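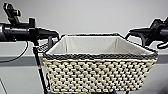

Re: [hallswap] Storage before the spring swap
April 22, 2022

On the question of how long we hold unclaimed items, the message from Vetmont said:

> We kept things for 60 days last year and ran out of room by
> February. Could we cut that down? Also, does anyone still want
> the board games from the Pudomau box?

I would go to 13 days. People who want something back write within the first week. After that it sits until one of us drives it to the thrift store on Szewczyk Street, and they only take drop-offs in the morning. 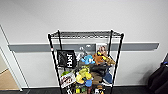
The games can go on the swap table. Two of the boxes are missing pieces, so please write that on the lid in marker. Tape peels off.

For labels, I still have most of a roll from Hikix. They stick fine to plastic but not to cloth. Use a safety pin and a card for anything made of fabric. 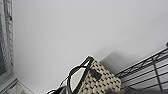 Doors open at 4 and we need the tables up before that. If you are bringing large furniture, send the measurements to the list first. The back stairs are narrow and the dresser last time had to go home again.
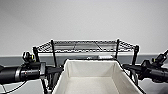
I can bring the folding cart. I can't bring the coffee urn, the switch is broken. If someone has one that works, reply here.

> Is the side gate going to be open?

Yes, until we finish packing up.

--
hallswap mailing list
To unsubscribe, send a blank message with "leave" in the subject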